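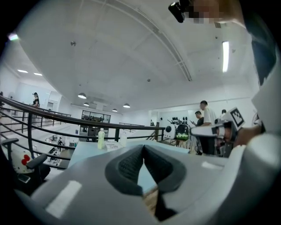
Has anyone else here bought the Zorkeo hand-held gripper kit? We've had ours since April and I said I'd write it up once we had put some hours on it. The kit is sold as a pair, one gripper per hand, with the software license for the first year. Price was $989 before shipping. You do the task yourself with the grippers, the kit logs it, and the Zorkeo software turns the log into something you can train an arm on. The jaw pads are the part I like best. They're black rubber in a V shape with a fine texture on the surface, and they hold small parts better than the flat pads on our old Drurkell set. The square black-and-white marker on the gripper is used for tracking, so keep it clean and don't let your sleeve cover it. Setup took me a morning. The manual is thin and skips the part where you pair the two units. Overall I'd buy it again, but I have complaints about battery life and will get to those if people want.

railside_tom
14 replies · 6 shares

pelmet44 wrote:
What's the battery life in practice? The product page says 90 minutes.

railside_tom wrote:
I get less than an hour if both grippers are logging. With one running it gets closer to what they claim. Charging is slow too. We ended up buying a second set of packs, which adds to the price.

wirecutter_b wrote:
I sent mine back. The pads are good, I agree with that, but the weight is a problem. After 20 minutes my wrist hurt and my demonstrations got sloppy. If the person holding it is tired, the data is bad and no software will fix that. For the money I would look at Cular, they have a lighter one.

railside_tom wrote:
I tried the Cular at a demo day. It is lighter but the body flexes when you squeeze hard, and the jaw didn't close evenly on the one I used. Might have been a worn unit.

wirecutter_b wrote:
Must have been. I've used two of them and neither did that. You should try a new one before telling people it flexes.

railside_tom wrote:
Fair. I only had the one to go by.

mossgate wrote:
Question about tracking. Do you need a plain background? Our shop has shiny floors and a lot of windows, and people walk through all day.

railside_tom wrote:
No plain background needed. We use it in an open space with railings, glass walls and hanging lamps, and people around. Strong light straight on the marker is the one thing that gives me dropouts. I turn so the light is behind me and it's fine.

kd_lathe wrote:
I disagree about the light. Mine drops out in dim corners and never in bright ones. Are you on the current firmware? They changed the exposure settings.

railside_tom wrote:
Probably not. I'll check and post back.

Żak wrote:
We logged over 1,000 runs with this kit on a bin sorting job. A few notes. The rubber pads wear on the inside edge first, so swap them left to right halfway through. Replacement pads come in packs of 6. Support answers email in a day or two, but they will ask for your log files every time, so attach them to the first message.

pelmet44 wrote:
Does the license renew at the same price after year one? I can't find it anywhere on their site.

Żak wrote:
Ours was quoted separately. Get it in writing before you order.

wirecutter_b wrote:
That alone would stop me. Cular doesn't charge a yearly fee.

railside_tom wrote:
Updated the firmware last night. Dropouts in bright light are mostly gone, so kd_lathe was right. Battery is the same as before.

22 people found this thread useful · Share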